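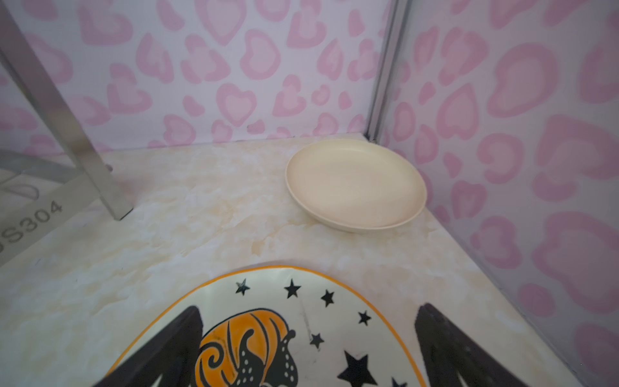
Plates into the rack, teleoperation, 23 Mar 2022

Written by me, Grethe Hviid was on the second pair of handles until lunch.

Today we continued with the Jivham task: take plates from the counter and put them upright in the dish rack, everything shown by remote control, no scripted motions. The wall covering in the cell is still the pink one. I asked Reinhold Heitmann if we should change it and he wants to keep it until November, so that the older recordings can be compared.

Flat plates are the difficult part. With the fingers coming straight from above there is nothing to hold. Grethe has a good habit: she goes to the rim with one finger low, waits a little, and only then closes. I close too early and the plate slides. I must practise this before I record more, otherwise the policy will learn my mistake. 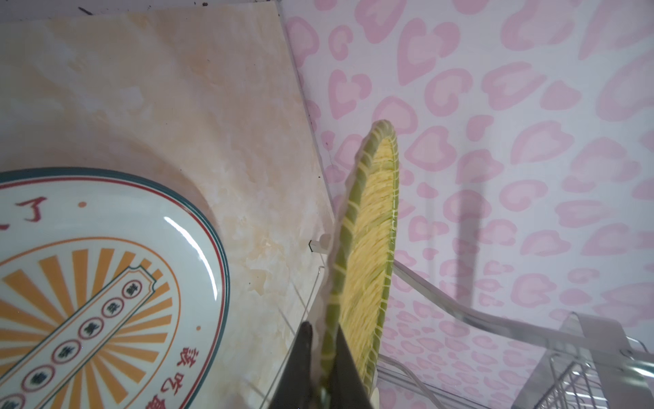

The bamboo sieve is another matter. Its rim is thick and easy to hold, but once it is upright and near the wrist it hides a lot from the wrist camera, and I steer mostly by the side view. I would like to try a grip further up on the rim. Grethe thinks it will then swing too much. We did not agree, so we will record 2 sets and compare.

The smooth ceramic ones want a slower approach than the plastic ones. I lowered the gain on the leader handles for them, and my hand was less tired after.

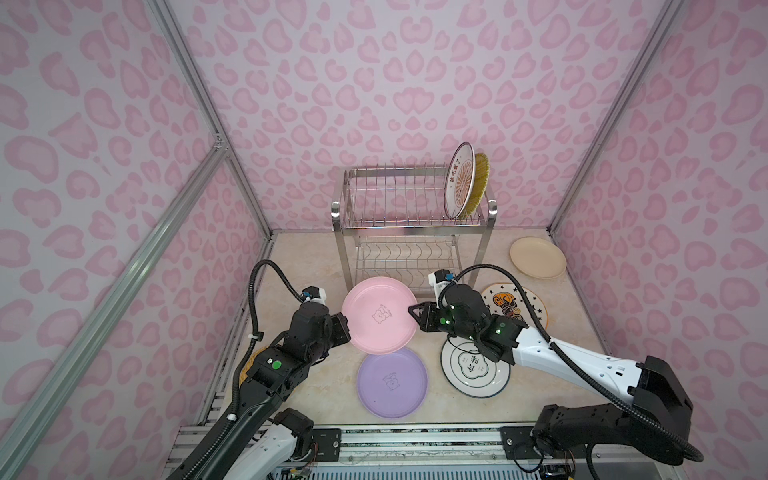
Order of work is also not decided. When one plastic plate lies over another, I prefer to lift the top one with the left arm and keep the right arm away until it is clear. Grethe moves both arms together, she is faster but the cables come near each other over the middle.

Last saved episode is number 1767. Reinhold wants 2000 before we train again. Four of mine I marked as bad.

To do: ask Noiphan for softer finger pads, write down the gain values.

We use cookies to remember your settings. Accept | Manage preferences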